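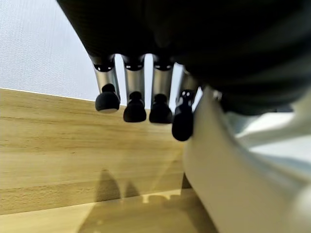 Shoes Off, Please (My Slow Conversion)

I grew up in a house where everybody kept their shoes on until bedtime. Sneakers on the couch, boots in the kitchen, my dad asleep in the recliner with his work shoes still laced. So when I moved in with a roommate in Munadthorpe who had a strict no-shoes rule, I thought she was the fussiest person I had ever met. I lasted one winter before I was worse than she was.

I've had this post sitting half written since spring, and a reader email finally pushed me to finish it. She asked how I get guests to take their shoes off without making it weird. The short answer is that it is always a little weird! The long answer is the rest of this post, plus some rambling about slippers, so get a drink.

What changed my mind was the rug. I bought it with my first real paycheck, secondhand, from a shop called Shirazi that used to be down by the bus depot. It cost me more than my car payment and I loved it like a pet. Then came the first slushy week of the year, and I watched a perfectly nice friend walk straight across it in salt-crusted boots. I didn't say a word. I smiled and offered him chips, and then I was up half the night with a bowl of vinegar water and a dish towel, muttering.

The next week I put a mat and a bench by the door and started asking.

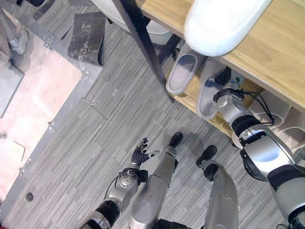 What I say at the door

I've tried every version of this. I tried a cute little sign, and people either didn't see it or read it out loud in a funny voice and then kept walking. I tried just standing there in my socks looking meaningful. (My brother says this was terrifying.) What works is saying it early and saying it fast, in the same breath as hello. "Hi, come in, shoes can go right there, do you want coffee?" By the time they've thought about the coffee, the shoes are off.

If it's a party, I put it in the invitation. People want to know ahead of time so they can wear decent socks. I once went to a dinner with no warning and spent the whole evening with my left foot tucked under my right, hiding a hole the size of a quarter, and I don't want to do that to anyone else.

There are exceptions, and I think you need them or you turn into a monster. My aunt has bad ankles and wears a brace inside her shoe, so she keeps hers on and I wipe the floor after. Same with anybody fixing something. The man who came about the furnace offered to take his boots off, and I told him absolutely not, please keep all your toes.

The place by the door matters more than the speech, though. If there's nowhere to sit and nowhere to put anything, you end up with a heap, and then somebody trips on the heap. Get a shelf if you have the wall for it. Mine is a low one, and I keep the bottom row empty for visitors. Family shoes that aren't being worn this month go in the closet. This is the rule my own household breaks every single day, and I have made peace with it, mostly.

And have something to sit on! I can't put on a boot standing up anymore. I don't think I ever could, I just used to fall over more gracefully.

Slippers, which I have opinions about

Guest slippers were my big splurge this year. I ordered the felt ones from Wuven after going back and forth for ages, and they were $76 for the set, which made me gulp. They've held up, though. They come in two sizes, big and bigger, and they slide on without any wrestling. Before that I had the terry cloth kind from Brullier. Soft as anything out of the package, but after a few washes they went stiff and sort of curled at the toe like an elf's. My nephew still asks for them.

I wash the guest pairs on cold and let them dry flat on top of the dryer. No heat. I learned that one with my own pair, which would now fit a doll.

Half my guests don't want slippers anyway, and that's fine. I offer once and drop it. Some people just like to pad around in socks, and my mother-in-law brings her own in a zip bag, which I find very chic.

The rug is fine, by the way. It has a faint gray spot near one corner that I can find with my eyes closed, and I've put the plant stand over it.

Posted 10/09/2023
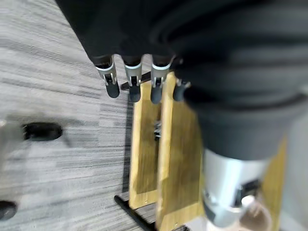
Before you comment

Yes, I know about shoe covers. I bought a box and every person who put them on looked like they were about to remove my appendix. If you have a house where the rule sticks with teenagers, though, please tell me how you did it. Mine get as far as the stairs and then remember something they left in the kitchen.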